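Notebook, home devices bench
24 June 2023

Voice speaker retention check, continued from the February entry.

Back on the question of what the Kitmont speaker keeps after a delete request. In February we only looked at the app. The app says "removed" and the list goes blank, and we left it there. This time I pulled the account export before and after, and compared the two.

Setup: one Kitmont speaker, factory reset, new account, bench network only. Router logging turned on for the whole run. I read 100 short phrases off the printed sheet, 50 with the wake word and 50 without. Same room, door shut, fan off. Left the default privacy settings alone.

First export: every wake word phrase is there with audio and a transcript. Of the phrases without the wake word, 20 also show up. Most of those are the ones with a hard K near the start, so the trigger is loose. The sheet needs more variety before I'd say that outside this group.

Then I hit delete all in the app and waited overnight. Second export: audio gone, transcripts gone. What stays is a table with one row per request, giving time, device name, the IP address and a short code for the type of request. The rows for the false triggers are still in it. So you can't get the words back, but you can see that somebody in the house was talking to it and when. If a lawyer or the police asked for the account, that table would be in the pile.

Iulian Sima thinks the table is billing data and falls under a different rule in the terms. He may be right. The terms mention "service records" twice and never say how long they are held. I wrote to Kitmont support through the form, no reply yet.

Router log matches the export on times, within a second or two. No traffic worth noting while the mute switch was on. I want to repeat that with a longer mute period, 25 minutes was too short.

Pledness hub next. Radu build of the parser chokes on their date format, fix that first. Trestcombe notes are in the shared folder under the old name.

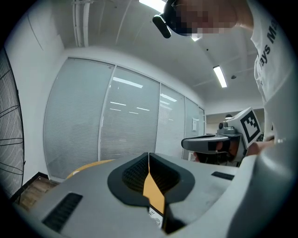
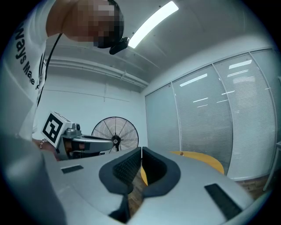 Does deleting the recordings also delete the log of when the speaker was used?

On the Kitmont, it doesn't. The audio and transcripts were gone from the export the next morning, but the time, device name, IP address and request code were still listed for every request.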